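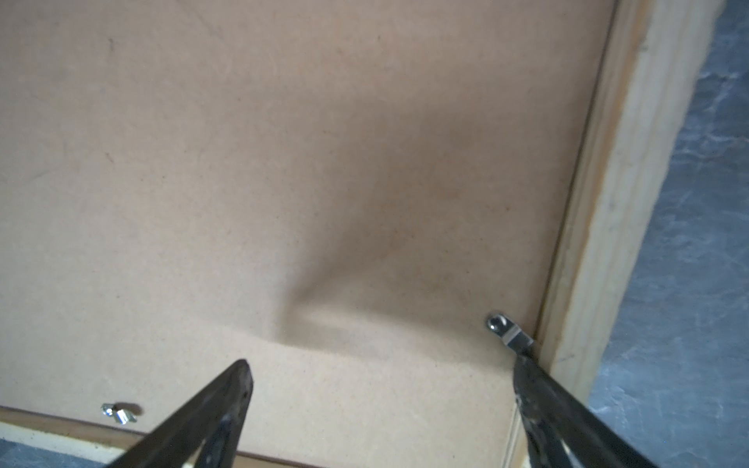
Last changed: 26/08/2023

Speaker notes, framing bench talk
Huguette Pichon, Koseck

Start with the back of the frame. Anyone who has worked our bench knows the fibreboard panel, the wing nut and the metal tab with the hole in it. When a board bows like that one, a person feels it through their thumbs. The arms need to be taught what to do about it, and the people doing the teaching are the ones who used to do the job.

Say who is on the bench: Talha, Zofia and Shoaib. Three people before the arms, three people now. Ask them to put up a hand if they're in the room.

Pause for water. Next part is the floor plan. 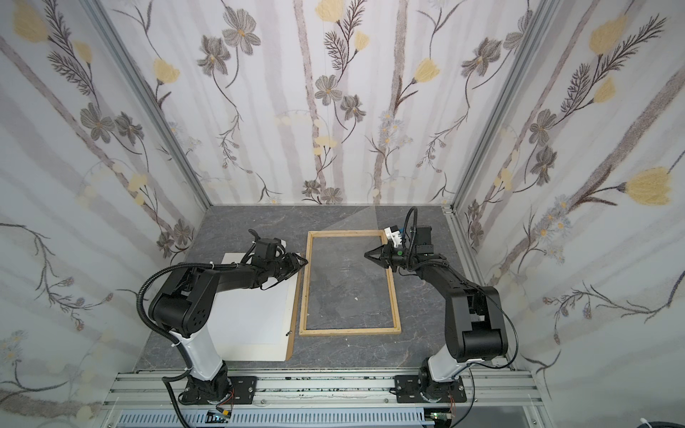 Rerkham, November

Two arms, one rail, one work surface between them. We call it the Goto cell after the program that paid for it. Explain the wooden frame in the middle and the big white board under the left arm. Go slowly, as the back row will want to see where the grippers point.

What changed for staff:

Zofia Czarnecka moved from assembly to setting up jobs. She got 6 weeks of training, paid at her normal rate. She asked for more and we said yes to part of it.

Shoaib Kiani still does the odd sizes by hand. He prefers it and we have enough of them to keep him busy.

Talha Arain does checking. He says his wrists are better and his afternoons are longer. Read that out as he wrote it.

Order numbers: the Ankrah job was 226 frames. Don't compare it with the old bench - different sizes, not a fair match.
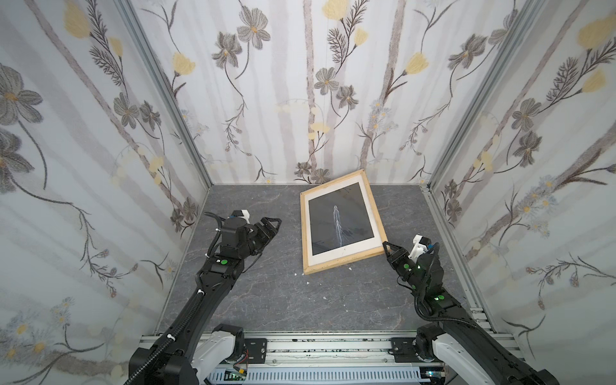 Right arm at the corner of a framed print, left arm to the side.

Talk about corners here. Zofia's point is that a light wood border marks easily, so grip settings get the most discussion at handover. We now give handover a full half hour, and Wajid Bhutto had to fight for that in the roster.

Expect the question about jobs. Answer it straight: no one was let go, one vacancy was not filled. If they ask about next year, say I don't know yet.

Leave 5 minutes for questions. Handouts are on the chair by the door.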